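Sorting and Holding Mixed Fruit Before Serving

Cernby Kitchen Notes
Last revised Nov 13, 2019

This page covers the sorting and short-term holding of grapes, apples and avocados that will go out in one bowl. It assumes the fruit has been bought at the usual stage: grapes ready to eat, apples firm, avocados hard or slightly giving. Washing is treated separately under each fruit.

What is needed

One wide, shallow bowl for serving
A colander
Two clean dish towels
Kitchen scissors
A paper bag for unripe avocados
A clear stretch of counter, wiped and dried

1. Clear the counter

Wipe the surface and dry it fully. Stone and stone-patterned tops hold a thin film of water that is hard to see, and grapes laid on it pick it up on the underside. Put the bowl toward the back and work in front of it.

2. Check the grapes

Hold each bunch by the main stem and turn it once. Remove split, brown or soft grapes with scissors, cutting the small stem and leaving the neighbors attached. A green, flexible stem indicates recent picking. A brown, brittle stem means the bunch should be used first.

Keep green and purple bunches apart until both have been checked. The pale dusty coating on dark grapes is natural bloom and can stay on until washing.

Bunches heavier than 147 grams should be cut into smaller clusters. The Varnau bowl used for these notes takes clusters of up to 91 grams without crowding; larger ones hang over the rim and pull loose.

3. Check the apples

Press lightly near the stem and at the base. Set aside any apple with a soft spot for cooking. Apples give off ethylene, so for holding longer than one day they go in a separate container in the refrigerator. For a bowl that will be emptied the same day, this can be ignored.

4. Check the avocados

Skin color is a weak guide, as some varieties stay green when ripe. Place the avocado in the palm and press gently with the whole hand. Fingertips leave bruises.

Hard: paper bag with an apple, room temperature, checked daily.
Slight give: ready. Serve or refrigerate.
Very soft or hollow under the skin: open at once and inspect.

Avocados go at the side of the bowl, never on top of grapes.

5. Wash and dry

Rinse grapes in the colander under cold running water immediately before serving. Shake, then spread on a towel until no drops remain. Rinse apples and rub dry. Rinse avocados before cutting, even though the skin is discarded.

6. Fill the bowl

Place the firm fruit first and lay the grape clusters over or beside it with stems turned inward. Stop at the level of the rim. In a bowl with a scalloped edge, measure from the low points between the petals.

Holding times

Whole unwashed grapes: 5 days in the refrigerator, in a vented bag.
Washed grapes: same day.
Ripe whole avocado: two to three days in the refrigerator.

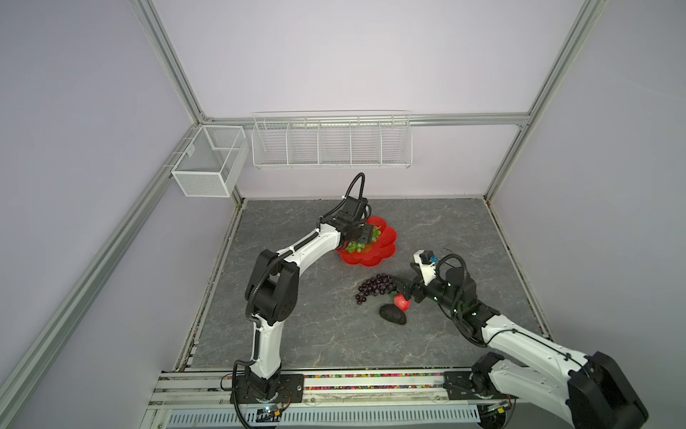
Can green and purple grapes be served in the same bowl?

They can, provided both bunches are at the same stage of ripeness and have been washed and dried. If one is older, serve that one first and keep the other unwashed in the refrigerator.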